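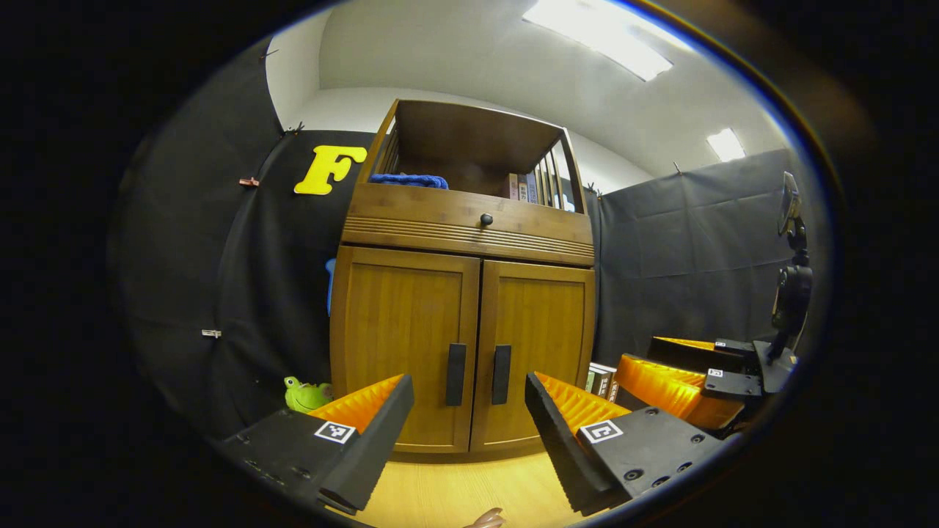
Putting things away is a better test of household automation than vacuuming, and I would like to see this board stop using floor coverage as the benchmark. A vacuum works on a plane with obstacles. Tidying requires a decision about where an object goes, a grasp, usually something to open, and a release that doesn't knock over what is already in there. Take the cabinet: two doors with tall bar handles close to the center seam, a drawer with one small round knob, and an open compartment on top where the books stand upright next to a folded cloth. Books on the floor to one side, a plush frog on the floor to the other. A child of six would clear that floor without being shown how. My position is that no machine you can buy will do it, and that the shortfall is mostly in the hand and the force sensing, with vision a distant third. Interested in where people disagree.

Posted by nk_laryea, Sunday, May 27, 2018

Re: Which chores can a machine do yet
slotted_shim

I disagree on the ordering. Put a decent two-finger gripper with soft pads on any mid-size arm and teleoperate it. A practiced operator will put those books away. Slowly, with some swearing, but they go in. Same hand, same arm, same sensing, and the only thing that changed is what is making the decisions. That tells me the hand is adequate and the perception and planning are the shortfall.

Re: Which chores can a machine do yet
nk_laryea

The teleoperation argument gets made a lot and I think it proves less than it seems to. The operator is supplying a lifetime of contact knowledge and guessing the force from how the pads deform and how the object shifts. Give the controller a wrist sensor with usable resolution and it would not have to guess. You can call that perception if you like. I call it missing hardware that a human is clever enough to work around.

Re: Which chores can a machine do yet
Verity_B

Can we separate the subtasks? They are not equally hard and you two are arguing about the average.

Frog: easy. Plush conforms, it tolerates being squeezed, and nobody minds which way round it lands. Any ribbed soft pad will hold it.

Bar handles: moderate. A tall vertical bar gives you a long target, so height error is nearly free. The trouble is having two of them close together at the seam. Finger thickness matters. If the outside of one finger touches the neighboring handle on the way in, you have a contact your planner did not ask for.

Round knob: harder than it looks. Small, dark, and if you grab it off center the pads roll around it. You also pull a wide drawer from one point, so a sideways component in the pull can rack it.

Books off the floor: hard. The stack has to be approached low, and you want one book or a known number of books.

Books into the upright row: hardest. Tight insertion between things that lean.

Re: Which chores can a machine do yet
slotted_shim

Agree with most of that. I would swap the last two. Picking the top book off a stack with parallel fingers is miserable. The covers slide on each other, and a thick one may be wider than your stroke if you go across the face, so you end up pinching the spine and fighting the torque when the far end droops. Insertion at least has walls to lean on.

Re: Which chores can a machine do yet
paulson_mfg

Shop-floor view, for whatever it is worth here. We run a Verhoeven arm loading blanks into a press brake. It does one job on two part numbers. It has been dependable since we put it in last October and I would buy it again. But the arm was the small end of the budget. The fixtures, the infeed tray, the guarding and the part-present switches cost more than the arm did, and every one of those exists so the robot never has to decide anything. When an operator sets a tray down crooked, the cell stops and waits for a human.

A house is all crooked trays. I do not see how you get there from here by adding force sensing.

Re: Which chores can a machine do yet
nk_laryea

Which arm is it, and do you run it with any compliance, or straight position control?

Re: Which chores can a machine do yet
paulson_mfg

Position control with a spring-loaded cup holder. The integrator offered active force control as an option and I could not find a reason to pay for it.

Re: Which chores can a machine do yet
simao.lobo

I have some numbers that bear on this, from bench work on drawers and doors. Small arm, parallel gripper, soft ribbed pads, a wrist camera. One piece of furniture, fixed position to within a few millimeters, same lighting every time. The task was to open a hinged door by a vertical bar handle and leave it wide enough to reach inside.

We ran 726 attempts with the door. The controller got it open on 500 of those. 

Re: Which chores can a machine do yet
simao.lobo

Sorry, posted before finishing, and please ignore that last figure. It came from an earlier log with a different success criterion. The correct statement is 726 attempts, 226 failures, and a failure means the door was not open wide enough when the time limit ran out. 

Of the failures, the largest group was not missed grasps. The gripper had the handle. The arm then pulled along a path that did not match the hinge radius, the pads slid down or off the bar, and the door came to rest part open. The second group was the wrong approach angle, where a fingertip struck the handle end-on. Vision found the handle nearly every time.

So that supports Nkrumah to a degree. I would add that the fix that helped most was software: estimate the arc from the first few centimeters of motion and correct. No new sensor. We used motor current, which is crude.

Re: Which chores can a machine do yet
Verity_B

500 and 726 minus 226 are the same number, by the way.

Re: Which chores can a machine do yet
simao.lobo

So they are. I checked the log a third time and the count stands. I withdraw the withdrawal.

Re: Which chores can a machine do yet
slotted_shim

Useful data anyway. Note what it says: the hand had the handle, a crude signal already present in the motors was enough, and the improvement came from using it. I am counting that on my side.

Re: Which chores can a machine do yet
nk_laryea

Motor current is force sensing. Poor force sensing. The improvement came from closing a loop on contact, where before there was none. I am counting it on mine.

Re: Which chores can a machine do yet
hallway_ent

Neither of you has mentioned knowing where things go. The opening post says a six-year-old would clear that floor, and I agree, but the child is inferring something. Books go with books, so they go up in the open compartment. Fine. Where does the frog go? Behind one of the doors? In the drawer? On top? I have no idea, and I live with toys. The machine would need to be told, or would need to have watched the household for a while.

Re: Which chores can a machine do yet
Verity_B

For a first product I would let the owner specify it. Teach a location per category and have anything unrecognized go in a bin. People will accept a bin.

Re: Which chores can a machine do yet
hallway_ent

Then what you have built is a machine that moves the mess to a bin. I can buy a rake.

Re: Which chores can a machine do yet
tmarsh_retrofit

On buying things: I had a Lelano floor unit with the add-on lifting tray, the one sold as picking up toys. It pushes soft items onto a ramp. Blocks, yes. Socks, sometimes. A paperback went under the brush and that was the end of the brush. Returned it. The Tudetti people were showing an arm on a wheeled base at a trade fair near me, and it did take a cup out of a cupboard, but the cupboard door was already open when the demo started. I asked whether it could open the door and was told that was planned.

Re: Which chores can a machine do yet
paulson_mfg

"Planned" is also what our integrator says about mixed trays.

Re: Which chores can a machine do yet
slotted_shim

Always look at what was done before the demo starts. Door open, drawer ajar, object at the front of the shelf with clear space on both sides. A row of books between slatted sides is a good counterexample, because you can't come in from the side and you have the top panel over you. The only approach is from an open face, and the gripper body has to fit in there along with the book.

Re: Which chores can a machine do yet
nk_laryea

Agreed, and that is a point about hand geometry. Most of the grippers I have used carry a lot of bulk behind the fingertips. Brackets, screws, camera mount. The pads reach the book and the bracket reaches the shelf.

For the upright row, has anyone tried setting the book down on its lower edge at the end of the row and then pushing it sideways with a closed gripper? It avoids the insertion altogether if there is room at the end.

Re: Which chores can a machine do yet
simao.lobo

Yes, with boxes, which are kinder than books. It works if the friction under the box is low. If it is high and you push above the middle, the box tips. Push low. With a real book the cover can splay when you let go, so keep one finger on it during release. I have not tried it against a row that leans.

Re: Which chores can a machine do yet
Verity_B

Leaning row is the normal case. You would want to straighten it first, which means one tool holding the row and another placing the book. That is an argument for two arms, and the price goes accordingly.

Re: Which chores can a machine do yet
paulson_mfg

Or a bookend.

Re: Which chores can a machine do yet
slotted_shim

I would accept a bookend. Modifying the house is fair game, we modified houses for dishwashers. Put D-shaped pulls on everything in place of small knobs and half of Verity's list moves down a grade.

Re: Which chores can a machine do yet
hallway_ent

My landlord would have views on that.

Re: Which chores can a machine do yet
nk_laryea

I will concede part of this. Simão's arc correction is cheap and I would have bet against motor current being good enough. I still want a proper wrist sensor before anyone claims the drawer. There is a Dranorora unit on my bench rated well past what I need and I plan to try the knob with it on and off, same controller otherwise. Proposed trial: start with the drawer shut, pull until a book would fit flat, close it again, 5 cycles without a human touching anything. If it does as well with the sensor off, I will say so in this thread.

Re: Which chores can a machine do yet
simao.lobo

Log the lateral force on the closing stroke too. Ours jammed more often going in than coming out.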